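About Darneck Court Watch 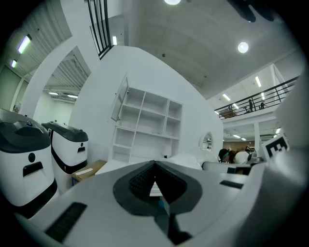

We read court filings so that more people can follow what happens in them. Darneck Court Watch is a small, independent newsroom covering lawsuits over public money and public land: who is suing, which agency is being sued, what the judge asked for and when the next hearing is. If a county wants to run a road through somebody's pasture, or a state agency moves money from one account to another and gets taken to court over it, we want to be there (or at least on the phone line!) when the lawyers start talking.

We started with a single case, the Stosimer reservoir suit, and a mailing list of 93 people, most of them landowners along the proposed shoreline. They kept asking us the same very good question: what does this order mean for me on the day it's signed? We've been trying to answer that sort of question ever since, and we still love doing it. The list has grown to 3000 readers, and plenty of them have never set foot near Stosimer.

What we publish

Our case pages are the heart of the site. Each one has a short summary at the top, a timeline, and links to every public filing we've been able to get hold of. When a ruling comes down we post a first note within 60 minutes, then go back and write the longer version once we've read the whole thing, footnotes included. Footnotes are often where the fun is.

We also run a weekly newsletter, the Ikbridge Letter, named after the street where we had our first office. It covers hearings coming up, motions that slipped by quietly, and one term explained in everyday words. Injunctions, standing and stays have all had a turn, and readers send us new ones all the time. Keep them coming!

How we work

At least 2 editors read every story before it goes up. We link to the document whenever we quote from it, so you can check the wording yourself and see what came before and after. If we get something wrong we fix it, and we put a dated note at the bottom of the page saying what changed.

We don't endorse candidates or take a side in the cases we cover, and we don't file briefs. Lawyers on both sides write to us, sometimes on the same afternoon, and we're glad to hear from all of them.

Where the money comes from

Reader memberships pay for most of what we do, including copying fees and transcripts, which add up fast. The Onishi Fund for Local Reporting covers our records work. It has no say in which cases we pick and doesn't see stories ahead of time.

Get in touch

Know of a case we should be following? Send us the court and the docket number if you have it, or just tell us what you've heard and we'll go looking. Teachers are welcome to print our case pages for class.

Page last updated July 7, 2020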